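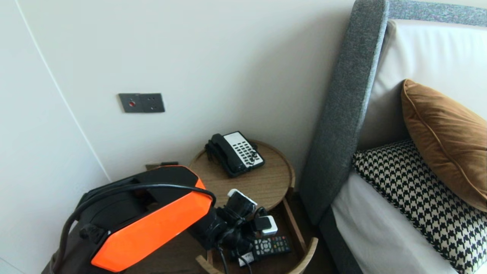 Desk telephone on the bedside table, with the cords and adapters at the lower shelf.

Bedside telephones in guest rooms: may they be removed?

Posted by Hekard Guest House, Feb 8, 2019

Our property is a small guest house with 11 rooms. Each room has a corded telephone on the bedside table, connected to an analog switchboard that was in place when we purchased the building. Guests seldom place calls. Last year the total for all rooms was 460 calls, and most of those were to the front desk.

The maintenance contract comes up for renewal in April at a price of $2,898. We are considering whether to remove the room telephones entirely and ask guests to use their own mobile phones. Before a decision is made, we would like to know whether a lodging property is required to keep a telephone in each room, and whether there are practical matters we have overlooked. Mobile reception is good on the street side and poor in the rear rooms.

Virgil Lungu

The answer depends on where the property is located and on any agreements that apply to it. Please consult the following before canceling the contract:

The local fire and building authority. Some jurisdictions address in-room telephones in their lodging rules, and others do not. Request the reply in writing.

Your insurance policy. Certain policies describe the means by which a guest can summon help. Removing the telephones without notice to the insurer may create a difficulty later.

Any franchise or booking agreement. If your listing states that rooms have a telephone, the listing must be corrected before the change takes effect.

Accessibility obligations. Guests who are deaf or hard of hearing may require a compatible device, and a guest with limited mobility may depend on a telephone within reach of the bed.

The poor reception in the rear rooms is, in my view, the deciding point. A guest who becomes ill at night must be able to reach someone. I would recommend keeping the telephones in those rooms at a minimum — and testing a direct call to emergency services from each one.

With respect to cost, you may wish to request a quotation for an internet-based system. The property I manage replaced its switchboard for $1,706, including installation, and kept most of its existing handsets by means of adapters. Ask how long the system will operate during a power failure.

Mathebula Lodge

We took ours out and had no complaints. Guests text the desk.

Stavar

Check the contract for a notice period. Ours with Zakorov required 60 days, and we were billed for another year.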